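How to wipe down and re-cover a worktop with patterned vinyl

Clear the surface and wash it with warm water and a little washing-up liquid. Old glue comes off with a plastic scraper. Leave it to dry for 30 minutes.

Measure the top both ways and add 3 cm to each side. Cut the vinyl on the floor with a sharp knife and a metal rule, and check which way up the pattern goes before you cut. 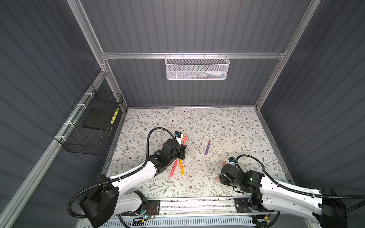 Peel back a hand's width of the backing paper and line up the first edge. Press from the middle outwards with a dry cloth, pulling the paper away as you go. If a bubble won't move, prick it with a pin and press again.

Trim the edges last. Keep heavy things off the corners until Thursday if you lay it on a Tuesday.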